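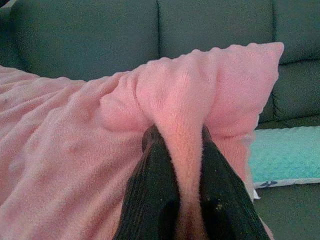

Pink blanket on the gray sofa, both fingers on it

Civell open afternoon, Namatstead, April. Typing this up on the train before I forget it all, so excuse the mess.

Signed in just after 2, got sticker number 173, no coffee left. Perihan Yalçınkaya took our group. Good guide, talks fast, doesn't mind being interrupted. The pitch is housework - blankets, cushions, the stuff left lying on furniture at the end of the day. No assembly line, no boxes. I came for Erex (we're thinking of a trial next year) and stayed mostly for the blanket.

Fleece is harder than I thought. Grab it in one spot and the rest bunches up and goes wherever it likes. There was a teal cloth on the same sofa, bumpy texture, and I asked Perihan if the pink catching on it was a problem. She said overlapping fabrics are a whole headache of their own. They've logged 2246 blanket attempts so far and she wouldn't give me a success rate. Fair enough, but I'd of liked one.

Watched from behind a taped line, 17 of us, bit of a squeeze. The wrist view was on a monitor and that's where I'd stand if you go.
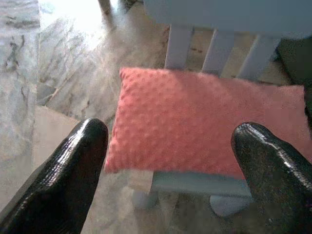

Wrist view with the small coral cushion, marble floor behind

Cushions next. Small puffy one with raised dots, sitting on pale slatted furniture. Somebody asked about grip force and got a long answer I only half followed. Short version - softer than you'd guess, and they keep adjusting it.

Price talk was vague. A man from Yeh pushed on service contracts and was told to email. Same for me. Spare finger pads are a seperate order, need to ask about that.

Next visit probably in the fall. Bring water, parking is tight, the side entrance is quicker.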